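Why Is a Whisk Full of Nothing?
By Achilleas Balaskas
March
Kitchen Drawer Science, for readers 8 and up

Open the messiest drawer in your kitchen. Somewhere under the potato masher, tangled up with a spatula and a thing your family has never identified, you will find a whisk. It will not want to come out. Whisks are like that. Tug gently, and if a spoon flies across the room, say it was the cat.

Now look at what you've got. It's a handle with a cage on the end, and the cage is empty. It can't hold soup and it can't cut a carrot. As a hammer it is hopeless (please don't check). So why has almost every kitchen got one?

The answer has to do with air. A whisk is a tool for putting air into food, and air is tricky to handle because you can't pick it up and you can't see where you left it.

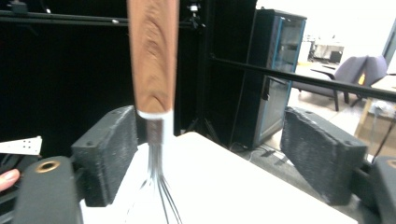 Let's start with the wires, which do most of the work and get most of the egg on them. Drag one wire through a bowl of cream and you make one little groove that closes up behind it. Drag a lot of wires through and you make a lot of grooves, all closing up at once and trapping bits of air as they go. The wires need to be thin so they can slice through the cream without shoving it all over the counter. They also need to spread out. On a wooden-handled whisk like this one, the loops start close together at a short metal neck, just below a white collar, and then fan out into a loose balloon. That shape gives the type its name, the balloon whisk. It doesn't float. I was disappointed too.

So what happens to the air once it's in there? That depends on what you're whisking.

Egg whites are mostly water with some protein mixed in. Protein sounds like something your gym teacher would talk about, but here you can think of it as very long, very tiny bits of string, all balled up. Whisking pulls the balls open. The loose strings grab one another and make a stretchy skin around each bubble. Keep going and you have so many small bubbles packed together that the runny stuff in the bowl turns into white fluff that can stand up in a point.

Cream does it another way. It is full of tiny blobs of fat, and when you whisk it cold, the blobs bump and stick together around the bubbles. If you keep whisking long after you should have stopped, the blobs stick to each other so well that they squeeze the bubbles out, and you have made butter. Your dessert is ruined, but your toast is about to have a very good day.

Water just sits there. Whisk plain water as hard as you like and the bubbles pop almost right away. There's nothing in it to build a skin with. 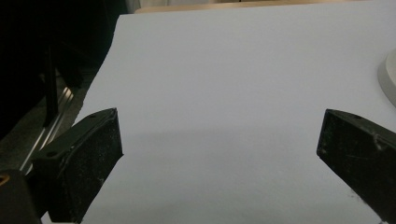
My neighbor Spyros Karras once tried to find out how many strokes it takes to turn egg whites into stiff fluff by hand. He counted out loud, which was hard on the rest of us. He got to 1,032 before he would admit they were done, and then he had to lie down. His second try took 323, and he says his secret was the bowl. The first time he had used one with a smear of butter in it. Fat gets in the way of those protein strings, and even a little egg yolk can spoil the fluff. A clean bowl saves your arm.

TRY IT YOURSELF

You will need a grown-up (for cracking eggs and for blame), 2 egg whites, a clean, dry bowl, a whisk and a fork.

Put one egg white in the bowl and beat it with the fork for one minute. Look at the bubbles. Wash and dry the bowl, put in the second egg white, and use the whisk for one minute. Look again. Which bubbles are smaller? Which arm is complaining?

Don't taste the raw egg. Wash your hands afterward, and the counter, and whatever is on the ceiling.
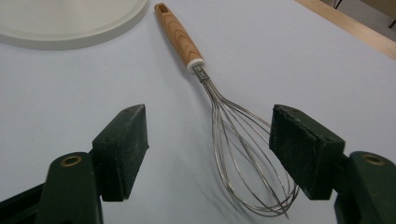
There's a knack to holding it, too. Lots of people grip the handle as if it might escape and stir in big circles. Circles push the cream around and around like a merry-go-round, with all of it traveling together. Try going quickly from side to side instead. The wires cut one way, then straight back the other way, and the cream never gets a chance to settle into a ride.

When you're finished, wash the whisk before anything dries on it. Dried egg sticks to wire amazingly well, and getting it off is a job that always seems to land on the youngest person in the house. A quick trick is to whisk a bowl of warm, soapy water. You'll get plenty of suds, and you already know what's in them.

Related
Why Does Toast Land Butter Side Down?
What Is a Colander For, Besides a Hat?
6 Things You Can Float in a Sink
The Great Clomotside Pancake Flop
Ask Spyros: Can I Whisk a Milkshake?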